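Spent the day at the Joto open day on Tuesday 18 February 2025. They make a small delivery cart that drives itself at walking pace. Posting my notes as a thread because a few people asked what it was like.

Joto is two rooms and a yard. Signed in at the gate, got a sticker with my name spelt wrong, and was put in the second group. There were 11 of us. The first group was already out on the road with the cart, so we had the talk first.

The talk was given by Upendo Odera, who runs the driving side. She kept it short. The cart is called Ladier. It carries up to 23 kilos in a locked box and follows streets it has been taught beforehand. It doesn't go anywhere new on its own.

Teaching a street means driving it by hand with the cameras running, several times, at different hours. Odera said shade is the biggest headache. A tree shadow at midday and the same shadow at four o'clock are two different problems for the software.

Patches in the road surface come second. A dark repair can look like a hole, and the early version used to stop dead in front of every one. Now it slows down, has a look with the depth sensor and carries on if the ground is level.

Someone asked why they don't just use a detailed map. She said they do have one, but it goes out of date whenever a car parks or a hedge grows. The map tells Ladier which street it is on. The cameras have to do the rest. 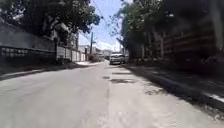 After the talk we went out for our turn. You walk behind the cart with one of the staff, who carries a stop button on a strap. Ours was Atieno Mfinanga. She let each of us hold the button for a bit, and I was more nervous than I expected to be.

Top speed on the demo was set at 10 km/h, though it never got near that with us behind it. It keeps to one side, leaves a wide gap when it passes anything parked, and beeps twice before it pulls out. The beep is loud. I would not want it outside my window at six in the morning.

It stopped once for no reason I could see. Mfinanga checked the tablet and said it had picked up a branch moving overhead and wasn't sure about it. She cleared it by hand and off it went. That gets logged, and they go through the logs every evening.

Back in the yard there was tea and a table of older parts. The first wheels came off a pushchair. The current ones are from a supplier called Musby and cost 16 times as much, according to the man on the table, who seemed quite pained about it.

I asked about rain. They have driven it in light rain but don't run it in a downpour, mainly because of water on the lenses. A new housing with a small wiper is being tested — it was on the bench with the lid off, so we could see the motor.

Also asked about jobs, as my cousin does deliveries on a motorbike. Odera said the cart is too slow to replace a bike and is meant for pharmacy orders and the like within one estate. Fair enough, but I'd like to hear what the riders think.

A paid trial with Laizer, the pharmacy people, is planned for July. If that goes ahead there will be another open day beforehand. Sign-up is at the gate, and you'll want closed shoes and a hat, as you are out on the road for a good while.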